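**Manipulação de materiais frágeis: primeiros resultados**

O grupo de Hiwot Mamo, na Uvden, concluiu a primeira fase do estudo sobre preensão de flores secas com dois braços. Foram usadas 300 demonstrações teleoperadas para treinar uma única política de controlo.

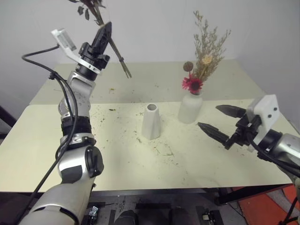

A tarefa consiste em distribuir ramos por vasos sem partir os caules. O método prevê a força de fecho a partir das câmaras, sem sensores tácteis nos dedos. Cada pinça leva a sua própria câmara, fixada num suporte branco, e as imagens entram na rede juntamente com a posição das juntas. Os fragmentos espalhados pela mesa são um dos problemas em aberto: Szymon Kwiatkowski pretende usá-los como medida indireta do dano.

Na comparação com uma força fixa, o método proposto partiu menos caules, sobretudo nos ramos mais finos. A diferença quase desaparece quando o ramo está atado perto das pontas.

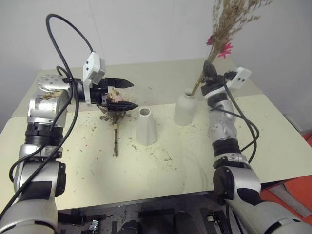
*Os dois braços em trabalho, o direito a segurar um ramo no vaso e o esquerdo sobre outro, pousado na mesa.*

O ponto fraco continua a ser a entrada no gargalo. Com a pinça já fechada, as hastes secas não cedem, e um pequeno erro de ângulo basta para as dobrar contra o rebordo.

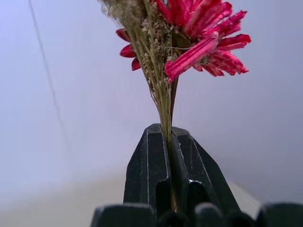 **O método serve para flores frescas?**
Ainda não foi testado. O caule fresco dobra antes de partir e exigiria novas demonstrações.

A segunda fase arranca em dezembro, com Regula Brunner responsável pelos ensaios.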